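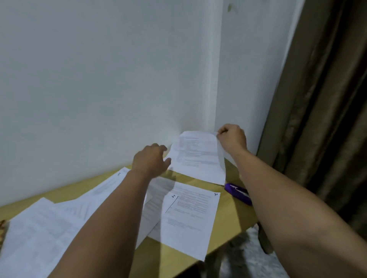 Stationery > Envelopes > Reviews

Search reviews... Go

Clurwood string-tie envelope, kraft with airmail border

Reviewed by Sutrisno Liem

I grade papers at home and carry them back and forth most of the week. For years I used plastic sleeves, which split at the corners. In September I bought a pack of 11 of these from Amham and have used nothing else for paperwork.

The envelope is mustard-colored kraft with red and navy stripes along the side and across the flap. It closes with a thin dark string wound between two red buttons. The paper is heavier than a normal mailing envelope and holds its shape when stood in a bag.

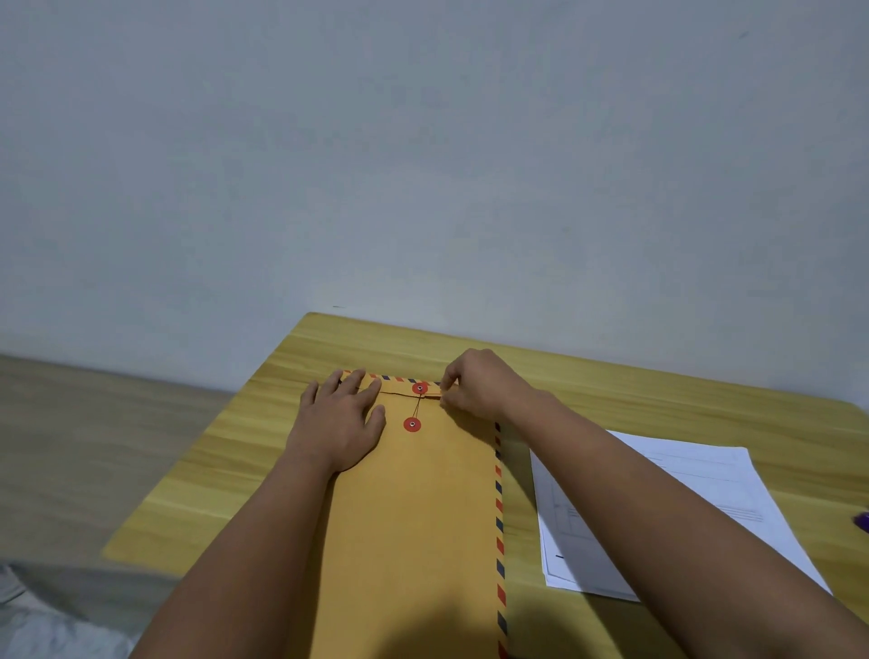

The string is the best part and also the slowest. Two turns will hold a thin set of pages. A fuller envelope needs three or four, and it helps to keep a hand on the flap while you wind. The buttons have a metal eyelet in the middle and none of mine have pulled out, though one string has started to fray at the end.

Capacity is fair. I get around 100 loose sheets in before the flap stops lying flat. Stapled sets take up more room - the corners stack up on one side. Number your pages before they go in, as there are no dividers.

It is not waterproof. Haziq Manurung, who teaches next door, left his on a damp bench and the bottom went soft. The Uibo version has a coated lining but costs more, and the snap is stiff.

I would buy the Clurwood again for marking, forms and receipts. For anything that goes out in the rain, get plastic.

Contact us | Copyright Zasbridge | Back to top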